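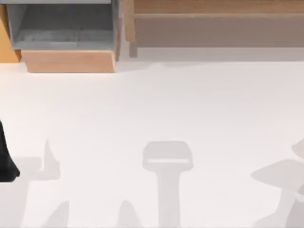
The Robot Who Kept Missing the Drawer

Have you ever reached for a light switch in the dark and patted the wall instead? Then you already know how a robot named Casier felt one Monday in October (if robots felt things, and as far as we know they don't).

Casier has two arms and lives inside a computer. Its room is make-believe, a bit like the world in a video game, with a pale floor and wooden furniture. Engineers love practicing in rooms like that, for the very good reason that a robot can bump a bench in there all day long and the bench never gets a scratch!

Casier's job was to close a drawer. You can probably do that with your hip while carrying a sandwich, but a robot has to work out where the drawer is, how far to reach, and when to stop pushing. So Casier practiced 1000 times, and then it took a test, which was 1000 more tries. It missed on 79 of them. Sometimes its gripper, the part that works like a hand, stopped short and pushed on nothing but air.

Sachiko Imai, the engineer in charge, played those 79 tries back very slowly, with a big mug of tea beside her. She noticed that the misses came when the arms threw shadows on the floor. You and I know a shadow is only a place where some of the light is blocked. Casier's program didn't. It looked at a gray shape on the floor, decided it was the edge of something solid, and measured its reach from the wrong spot.

A mistake like that matters a lot more in a real kitchen. A robot that mixes up shadows and solid things might stop when it should go, or go when it should stop, and somebody's fingers could be in the way. That's why grown-ups who work with real robots keep a big red stop button close by.

To fix the trouble, Sachiko gave Casier more practice with the lamp moved to 3 different places, so the shadows slid and stretched and Casier could learn that the furniture stayed put.

Try it yourself! Set a cup on a table, shine a flashlight on it, and walk slowly around. What moves, and what doesn't?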